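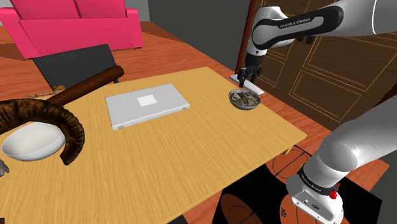

The arm stopped at 6 in the morning, and Ruben Nijs was the only one in the building.

He found out from his phone. The message from Ternano said FORCE LIMIT and nothing else. He put his coffee down in the hall and went in to look at the log.

It had closed on the flat bar with 70 newtons. The limit was 64. Someone had raised it in April to get through a demonstration, and the number had never gone back.

He rang Sem Van Acker, who answered on the second try.

"Is it still holding?" she asked.

"I don't know. I haven't touched it."

"Don't. Push the stop first, then look."
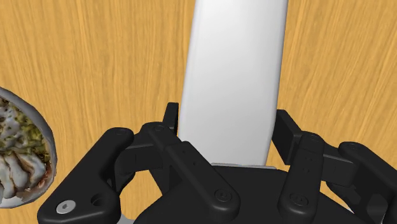 The wrist view, saved to the fault folder.

He pushed the stop. Then he sat down and went through the saved views one by one, the way she had taught him. The fingers were right up beside the bar. The bowl of food stood off to the left with a strip of bare table between.

"It's not in the bowl," he said.

"Good. What's the run number?"

"91."

She was quiet for a bit. Run 91 was the one Bakker had signed off from home, without opening it. They both knew that – it was in his initials at the top of the page.

"Write it down as it is," she said. "The limit, the date it was changed, who signed. I'll be there by eight."

"He'll be upset."

"He can be upset. Next time it could be somebody's hand."

Ruben opened the form. Under Cause he typed "gripper", looked at it, and deleted it.

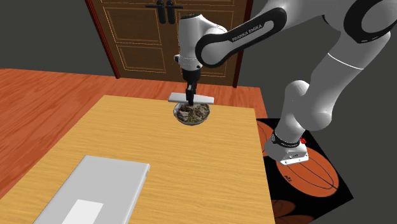 Eight o'clock

Sem came in with her coat still on and read the form standing up. She changed one spelling and signed underneath his name.

Bakker's car pulled into the lot while she was putting the cap back on the pen.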